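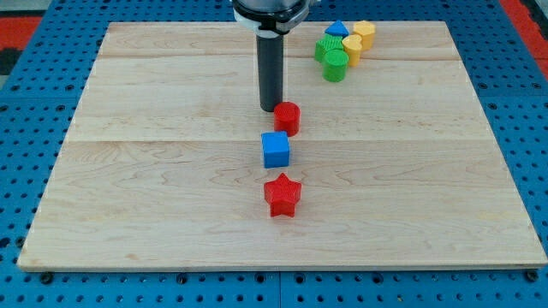 Roter Zylinder, blauer Würfel, roter Stern, hintereinander auf dem hellen Holzbrett.

"Fass ihn ruhig an", sagt sie, und da habe ich den Stern längst in der Hand. Ich bin seit keinen fünf Minuten in der Werkstatt in Proltow und spiele schon. Mit dem Daumen fahre ich über die feinen Rillen, die der 3D-Druck hinterlässt, und frage, ob man die nicht wegschleifen müsste. Sie lacht. "Das fragen alle Eltern. Die Kinder fragen das nie, die kratzen mit dem Fingernagel drüber, weil es so schön schnarrt!"

Seit Mai gibt es die Steine unter dem Namen Pustgate, und wer meinen Blog liest, weiß, dass ich bei Spielzeug aus dem Drucker erst mal skeptisch bin. Oft ist mir das zu leicht, zu bunt, zu schnell kaputt. Ihre Steine haben zum Glück etwas Dickes, Gemütliches, besonders der Stern. "Der war anfangs viel flacher", erzählt sie, "und dann lag er nur herum. Ein Stern muss stehen wollen, auch wenn er dabei umfällt." 161 Probestücke hat sie aufgehoben, in Schuhkartons unter der Treppe (ich durfte in zwei davon wühlen, herrlich).

Warum ausgerechnet Rot und Blau? "Ich hatte auch mal Mint und so ein Altrosa, das mögen die Erwachsenen. Meine Nichte hat die Steine sortiert und alles Blasse in den Papierkorb getan." Seitdem bleibt sie bei kräftigen Farben. Den Würfel findet sie selbst am langweiligsten, verkauft ihn aber am häufigsten.

Wir reden dann lange über das Brett, und da wird sie richtig lebhaft. Es kommt von der Tischlerei Hnatiuk, ein paar Straßen weiter, breite Bretter aneinandergefügt, vorne eine schmale Fase. "Auf dem Teppich ist ein Zylinder ein Zylinder. Auf Holz hörst du ihn! Du schiebst ihn an, er brummt ein bisschen, und an der Fuge überlegst du, ob er drüberkommt." Feste Regeln legt sie nicht bei. Manche Familien bauen eine Reihe und schieben den hintersten Stein nach vorn, andere spielen Kaufladen damit. Bis zu 2 Stunden habe ein Junge im Laden einmal so gesessen, und seine Mutter habe in der Zeit den ganzen Einkauf vergessen.

Ob sie vom Verkauf leben kann? Sie wiegt den Kopf. 1.127 Steine sind bisher weggegangen, nebenher näht sie noch Vorhänge. Als Nächstes soll ein Halbmond kommen, Arbeitstitel "Skandov", fragt mich nicht, warum. "Der kippelt noch so komisch", sagt sie und dreht den roten Stern zwischen den Fingern. Ich habe dann doch einen Würfel gekauft, einen blauen.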